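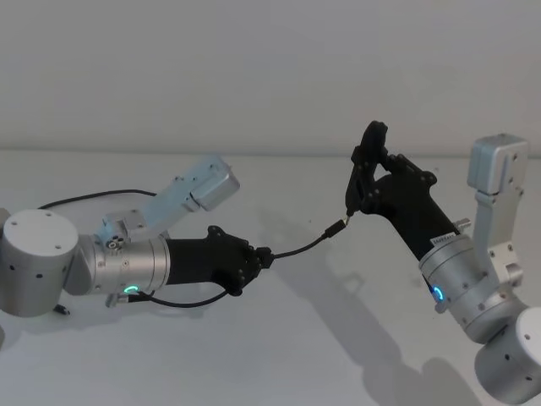

Thin black cable on the gray tabletop, plug end up.

I've gone through more cheap audio cables than I want to admit, so when the Jallon slim cable turned up in a sale at Salinas I bought one with low hopes and a shrug. Seven months later it's my favorite small thing on the workbench, and I've just ordered 4 more!

What got me first is how thin it is. My old Penton cable was a thick rubbery beast that remembered every bend it had ever been given, and it used to drag my little mixer toward the edge of the table. The Jallon just drapes. You can loop it behind a stand, run it under something and bring it back up again, and it stays pretty much where you left it (mine has been wound and unwound most days since June and still has no kinks).

The plug is small too, with a metal tip and a slim black body, so it gets into the recessed socket on my phone case where the Penton never would. There isn't much to hold on to, I'll admit. If you have big hands you may find yourself tugging on the cable to get it out, and I'd try to break that habit early.

Sound is clean. No crackle when I wiggle the plug, no hum next to the power strip. I'm no engineer, but my headphones pick up every bit of noise going and they've been quiet.

Gripes: no strap or tie in the packet, and black is the only color, so it vanishes completely behind a dark desk. I put a band of yellow tape on each end. The longer version is stiffer, by the way, and I'd skip it unless you need the reach.

Four and a half stars, and I'd go to five if they threw in a tie.

Posted January 27, 2019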